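Akham Recipe Notes: handwritten kitchen card transcriptions
README and data card, release 3

Summary

Akham is a text collection of household recipe cards, transcribed by hand from paper originals and stored as plain UTF-8. It covers 378 cards from 13 household boxes. The cards are in English, with scattered words in other languages that were left as written. The collection is meant for work on old measurement terms, abbreviation expansion, and the layout of short instructional texts. It is a poor fit for nutrition work, for reasons given under Known problems.

Release 3 replaces release 2, which should no longer be used. The file layout changed between the two, and scripts written for release 2 will read the yield field as part of the title.

What is in the package

cards.tsv holds one row per card. boxes.tsv holds one row per household box. terms.tsv is a lookup table of abbreviations found on the cards, with the expansion chosen by the transcribers. notes.txt holds free remarks that did not fit a field. There is also a folder called raw, with the first-pass transcriptions before any correction. Most users can ignore raw.

Fields in cards.tsv

card_id: a string made of the box code, a hyphen, and a running number. Numbers are not continuous. Gaps are cards that were blank, or that turned out to be shopping lists.

title: as written, including misspellings. If the card has no title, the field is empty. Do not fill it from the first line of the method.

ingredients: one string, with a vertical bar between lines of the original. A line break on the card is treated as a new ingredient line even when the writer only ran out of room.

method: one string, with line breaks removed. Missing on 50 cards, where the writer recorded ingredients only.

yield: as written. Values such as "one large pan" and "enough for church" are kept.

hand: a letter for the handwriting, unique within a box. Hand A in one box has no relation to hand A in another.

confidence: 1, 2, or 3. A 3 means both transcribers agreed without discussion. A 1 means at least one word is a guess, marked in the text with a question mark in square brackets.

Sources

The largest group of cards comes from the Ulline boxes, a set of four bought together at an estate sale. The Jorketti box is smaller and was kept in better order, with tab dividers for bread, meat, pickles, and sweets. The divider name is stored in boxes.tsv as a section list and is not repeated on each card. The Nguyen box has the most cards with two languages on them, and its ingredients field contains combining characters. Normalize to NFC before comparing strings. The remaining boxes are identified by code only, at the request of the people who lent them.

Paper originals were returned to their owners after transcription. The collection contains no scans.

Transcription rules

Each card was typed twice, by two people working apart, and the versions were compared line by line. Differences were settled by looking at the card again. Spelling was never corrected. Fractions were typed as digits and a slash (1/2, 3/4) even when the writer used a stacked form. Underlining was dropped. Crossed-out text was kept inside curly braces if it could be read, and dropped if it could not.

Stains are not recorded unless they cover text -- in that case the gap is marked with three periods in square brackets.

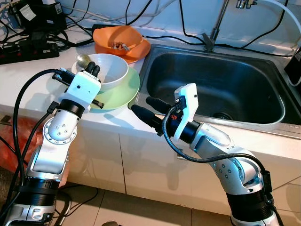 Temperatures were left alone. Many cards give an oven setting as a word (slow, moderate, quick), and the terms table offers a range in degrees Fahrenheit for each. The ranges are a convenience. They should not be written back into the method field, and results based on them should say so.

Volume terms need more care. "Cup" may mean a measuring cup or a particular teacup kept in the flour. "Can" has no size on most cards. "Butter the size of an egg" is stored whole and has one entry in terms.tsv, with no weight assigned. The tablespoon and teaspoon abbreviations are a frequent source of error: capital T and lower-case t are used with some care in the Jorketti box and with none at all in the Ulline boxes. Where the reading was in doubt, the letter was typed as it looked and confidence was set to 2 or lower.

terms.tsv

The table has 181 entries. Each has four columns: the form as written, the expansion, the box codes where it occurs, and a flag. Flag "s" means the expansion is safe in every box listed. Flag "c" means it depends on context and needs to be checked against the card. A simple find-and-replace using the whole table will produce wrong text. Use the "s" rows only, or filter by box code first.

Known problems

Duplicate recipes exist within boxes and, in a few cases, across them. They were not merged. Two cards with the same title may differ by a single ingredient, and for some uses that difference is the point.

Quantities are incomplete. Salt, fat for the pan, and flour for rolling are often left out. Any calorie or sodium estimate computed from this file will be too low by an unknown amount.

Dates are rare and unreliable. The few that appear were often added later in a different pen, so there is no date field. Dates written on a card are in notes.txt under its card_id.

Canning and pickling cards reflect the practice of the person who wrote them. Processing times have not been checked against current safety guidance and must not be followed.

Changes since release 2

yield moved to its own column. Curly braces introduced for crossed-out text. Hand letters reassigned in two of the Ulline boxes after a box lid with sample writing on it was found in March. Trailing spaces removed from all fields.

Corrections

Send corrections with the card_id, the field name, the current reading, and the proposed reading. Corrections that rely on what the recipe ought to say will be added to notes.txt and not to the card -- the text field follows the paper, even where the paper leaves out the baking powder.

Last edited Tue 28 July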